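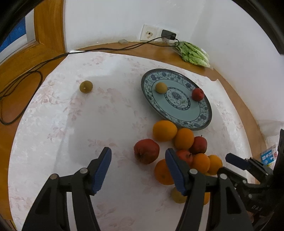

Oranges on a patterned tablecloth.

Sell fruit by weight, and print the weight on the net

The greengrocer in Amthorpe sells oranges by the piece. The supermarket at Wistley sells them in nets, priced per net, with the weight in small type on the shelf label and nowhere on the net itself. A shopper who wants to compare the two has to find a scale, and the Wistley branch took its scales out in June.

Pricing by the piece made sense when fruit was graded at the packing shed and a grade meant a diameter. A buyer knew what a given grade would yield. Most loose fruit is now sold ungraded, or graded so broadly that two oranges from one crate can differ in weight by 30 per cent. The price is the same for both. Whoever reaches the crate first takes the heavy ones, and the customer at five o'clock pays more per gram for what is left.

Nets have a different fault. A net marked 2000 g may be packed to an average, so a single net can fall short within the permitted tolerance. I accept the tolerance. I object to the absence of a figure on the net, which leaves the customer no means of checking it at home.

Ok-hee Do, who ran the Bråten packing line for many years, has argued that a printed label for each net would slow the line too much. Her objection deserves an answer. Checkweighers already record every net, and the record is thrown away at the end of the shift. Sending it to a printer is a modest change, and it could start with the larger packers.

Small shops should be exempt from labelling but should keep a working scale on the shop floor, where customers can read it. Unit pricing per kilogram should apply to both.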